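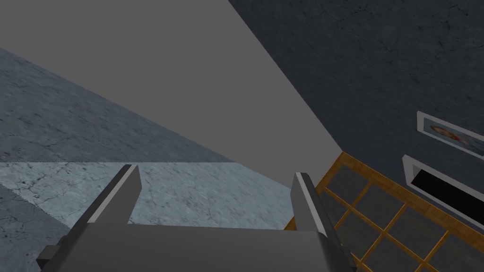
Why bother recording in a made-up room at all, a reader in Ondham wanted to know, when there's a perfectly good kitchen right there behind you with real cups in it?

Fair question! I do both, and I'd tell anybody to start in the simulated one. You can drop the same bowl all evening and never sweep. You can put everything back exactly where it was with one key. And you find out what's wrong with your habits before you've spent a weekend taping cables along the baseboard.

I've been collecting demos at home for my little Strickland arm since last year, part in the simulator (I use the Rurthorpe room pack, lots of stone and wood in it) and part on the kitchen table. I'm up to 4,000 episodes and a fair number of those I'd be embarrassed to show you. So this page is the stuff I wish I'd had taped to the monitor. Most of it works for real kitchens and rendered ones alike.

Before you record

Write the task on a card. One sentence, same words every time. "Put the cup in the sink" and "place mug in basin" look like the same job to you and me, but if the text goes into training along with the motion you've just given yourself a mess to sort out later. I keep my cards in a recipe box. When I get tempted to change the wording I make a new card and a new folder.

Fly the gripper around for a minute with recording off. Just wander! Look at the walls, look at the ceiling, tip the wrist over and see what the wrist view does. It's going to tilt. The window goes slanting off into a corner, the wall is at some silly angle, and if you drive from that view alone you'll push left when you meant up. I did this for a solid week. Now I steer from the room view until I'm close, then glance over at the wrist view for the last bit.

Check that the fingers are open at the start. Every time. I had a whole batch from May where half the runs began open and half began closed, and the arm learned to sort of flutter at the beginning like it couldn't remember which it was supposed to be.

Clear your own desk too. I knocked a glass of iced tea into the keyboard reaching for the controller, and that was the end of that session and the keyboard.

While you're recording

Go slower than feels natural, but don't stop. Long pauses are poison. If you sit there thinking with the arm hanging in the air, you've recorded an example of hanging in the air, and it'll copy you beautifully. Do your thinking before you hit the button. I trim the dead time off both ends afterward, but the dead time in the middle I can't trim cleanly, so those runs get thrown out.

Move the object. This is the big one. I set up 45 starting spots on a sheet of graph paper and cross them off as I go, otherwise my hand keeps putting the cup in the same comfy place near the front. Left side, right side, way at the back, handle turned away from you. Do the annoying ones first while you're fresh.

Keep your fumbles if you fixed them. Say you miss the rim, back off, come in again and get it. That's a good run! Keep it! It shows how to get out of trouble. What goes in the trash is a miss followed by me giving up, or a run where I got mad and just slammed it shut. I do keep the misses in a separate folder with "miss" in the name, in case I want them for something someday.

Come at it from more than one side. I'm right-handed and for months everything approached from the right. Put a sticky note on the screen that says LEFT if that's what it takes.

Quit after 30 minutes. Go fold some laundry. My last runs of a long evening are sloppy and I never notice until I watch them back the next morning with coffee.

Changing the room

In the simulator, swap the textures between batches. Different stone, different wall, different light. I did one task for ages in one room and then the arm was lost in the next. Change one thing per batch so you can tell what threw it off. If the pack lets you move the pictures on the walls or pull them out, do that too, it's easy to forget them and they're in the wrist view more than you'd guess.

For the real kitchen I get the same effect with dish towels and shelf paper. Cheap placemats are great. Record some with the overhead light on and some by the window in the afternoon. Watch out for shiny foil, mine washed out the view completely.

Afterward

Watch your runs at double speed the same day. I keep a paper tally with three columns (good, recovered, toss) and I'm pretty hard about the toss column. Out of my last batch I kept 70 and that was a nice evening.

Name files by task and batch, then number. Please don't name them "final" and "final2." Ask me how I know.

Back up before you trim! I use an old drive from the Valtport swap meet for the raw stuff and it lives in the drawer with the batteries and the birthday candles.

Next time I'll write up how I made the wrist mount padding out of a cut-up sponge, since a bunch of you asked. If you've got a better way to keep track of starting spots than graph paper, leave it in the comments, my sheet is getting pretty ratty.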